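**Comparing grippers, session 3: what a side-by-side trial can and can't tell you**

Read this before the Tuesday lab. Bring the trial sheet from last week, filled in or not.

Vendors love a comparison table. You've all seen the one Razia Lodhi handed out, with Nidivton in the left column, Bredia in the right, and a success rate under each. My problem with that table is simple. It doesn't say what was picked up, where it stood, or who decided that a pick had worked. A number without those is decoration.

## 1. The object decides more than the finger does

A gripper that does well on a foam cube has told you about foam cubes. Cups are harder than they look. They tip, they widen toward the top, and a fingertip near the rim can go inside, outside or straight down onto the edge. Bottles bring a different kind of trouble: clear plastic and highlights that a camera may take for edges. The wrist camera gets blamed for missed grasps that were the fault of the finger, and the other way round.

Soft ridged fingers are supposed to forgive all this. Maybe. I have read that claim many times and seen it tested properly far less often.

Tall cups from the side, then a capped bottle at close range:

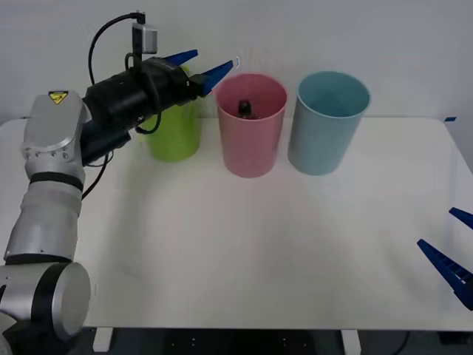
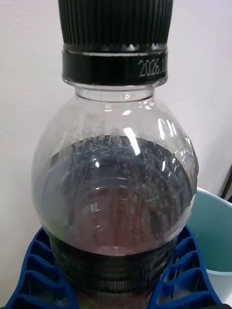 ## 2. What counts as a success?

Decide before you run anything. Mandla Magagula and Aqeel Farooqui scored the same recording last term and disagreed on a third of the picks. Mandla counted a lift. Aqeel wanted the object put down upright. Both rules are fine, but you can't average them.

For this course:

- A pick is a success if the object leaves the table, is held for 3 seconds, and is set down standing.
- If it touches a neighbor on the way, write that down. It still counts, but I want to see it.
- A retry is a new trial. No quiet second chances.

## 3. How many trials

The Minhas write-up on the reading list reports 300 picks, and people quote it as if that settles the matter. Look at the appendix. All of them used one object in one position. That tells you the arm can repeat itself, and I'd have believed that for free.

I would take fewer runs with the object moved every time. Change 2 things at once, though, and you won't know which one hurt you. Esperanza Baptiste's group swapped the fingers and the controller in the same afternoon and got a lovely improvement they still can't explain.

## 4. The controller problem

Plirby's default closing speed is slow, and the Bredia fingers do well at slow speeds. So is the Bredia gripper better, or did it get the settings it likes? Run both grippers at both speeds. If the ranking flips, say so in your report and don't pick a winner.

## For Tuesday

Fill in the objects and positions on your sheet before you power up the arm. Phyllis Tunstall will swap sheets between groups, and you'll score another group's recordings without knowing which fingers they favored. Raw scores go in the shared folder, including the ugly ones.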